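Notebook > Campus Climate > September

Tuesday, 4 pm

Okay, so the walkout survey is finally in and I'm thrilled — 2536 responses! I-seul Choo and I spent lunch sorting the open comments (the Ustton students write a LOT). Two dorms still missing, Ahn and Zindus.

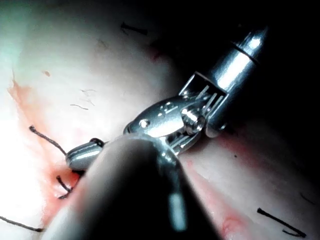

Instrument over tissue, wrist joint and jaw body.

Coding went okay. We disagreed on 17 comments, mostly over whether "admin doesn't listen" goes under trust or under protest policy. I put them under both for now — I-seul hates that, we'll argue tomorrow. Still need to ask Dustach for the sit-in dates before I touch the timeline.

2 comments | 0 shares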